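Can a robot arm put away laundry yet?

Gunvor Sjögren
Looking at a used arm for chores at home. Is opening and closing drawers solved?

Arnout Verschueren
Partly. Ours managed 58 of 140 pulls on mixed furniture. Thin curved handles are the worst — a few millimeters off and the fingers close on air.

Tiltstead
No. Buy a hamper.

Brerkau
Drawers are fine in simulation. Start there, with a plain cabinet and one handle.

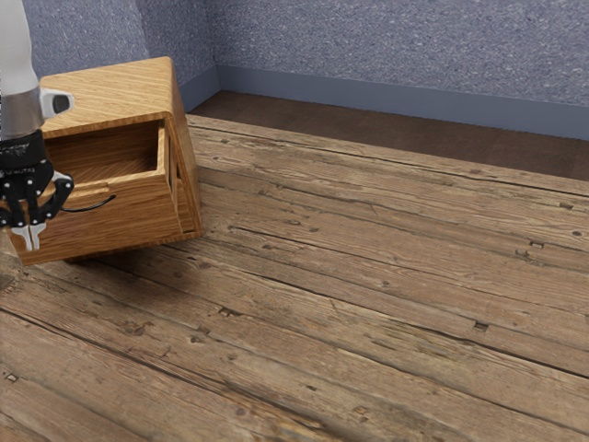 Then vary friction and handle position — 24 variants was enough for us — before trying real furniture.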